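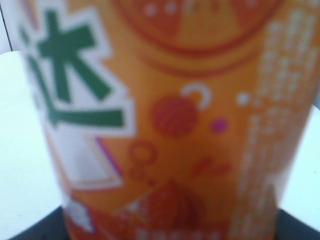

*Orange wrapper, green character, no idea what it says.*

I spent Friday evening emptying the drinks shelf. It is the lowest one in the pantry, and for a couple of years it has been where every can and bottle goes when I don't know what else to do with it. I had put it off since May, when we did the rest of the pantry and ran out of steam.

The shelf is a Moltum, the narrow kind with the lip at the front. The lip is the problem. It keeps things from rolling off, but it also hides the first couple of inches of whatever is standing behind it, so you never see what you have. I took everything out and put it on the kitchen table, then wiped the shelf down with dish soap and let it dry while I sorted.

My piles were keep, drink this week, and pour out. Pour out was bigger than I wanted. There was a ginger syrup from Skernesis that had gone solid at the bottom, and 2 bottles of tonic with no fizz left in them. I rinsed the bottles and put them by the back door.

The orange one went in the keep pile. I can't read the label. There is a big dark green character on a white patch, a red striped ball in the middle that could be a fruit or could just be a ball, and a few dots scattered over the orange. My friend Blair Hepburn brought it over in a bag with some other drinks and didn't say what any of them were. I have asked by text. Until I hear back it is staying closed.

I like the wrapper, though. Most of what I buy is in plain packaging and the shelf looks like a filing cabinet. A bit of orange helps – I put it on the right-hand side, next to the Quartey cider, where you see it when the door opens.

The new order is tall things at the back, short things at the front, and nothing stacked. I cut a piece of scrap board and laid it across the bottom to raise everything up, so the lip only covers the base of each container now. It took 10 minutes and I should have done it when we moved in. The board is a little short on one end. I may cut another one, or I may leave it.

What I still need to sort out is the overflow. We buy sparkling water by the case and a case doesn't fit on that shelf or any other. For now it is on the floor under the coats. Wotard makes a low crate on wheels that would slide under the bench, but the one I measured for was 3 inches too wide. If anyone has found a narrower one, leave a comment.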